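Paldale Extends Towel Handling Automation to Second Laundry Line
Sorting and loading stations change for 26 employees from August

Paldale, which processes linens for hotels and clinics, will put the Lellard handling system into service on a second line at its Huvley plant in August. The system picks single pieces of terry cloth from a pile and places them on the infeed belt of the folding machine. Until now this step has been done by hand on every line in the plant.

The change affects 26 employees. No positions are being cut. Infeed staff on the second line will move to inspection, mending and exception handling – pieces the system rejects or cannot separate. Each employee receives 80 hours of paid training, spread over 4 weeks. Shift times and pay grades stay the same.

Lellard was developed with the engineering firm Athumani. Its grasping routines are built from demonstrations by people using hand-held grippers, and terry cloth takes up most of the current work. The material bunches, hides its own edges and behaves differently depending on where it is gripped. Sheets and pillowcases are not part of this stage.

Operators can stop a station at any time and clear it without calling maintenance. Rejected pieces go to a separate cart, and the reject rate is shown at the line. Employee representatives will review workload figures with plant management after the first 4 weeks of operation.

Demonstration work with terry cloth, hand-held gripper in the foreground:

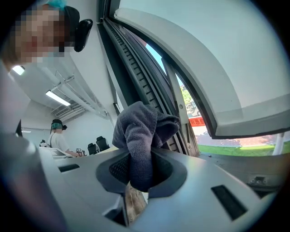 About Paldale
Paldale provides rental and laundry services for linens and towels. The Huvley plant is its largest site. Technical documents on the Lellard system are available from the press office on request.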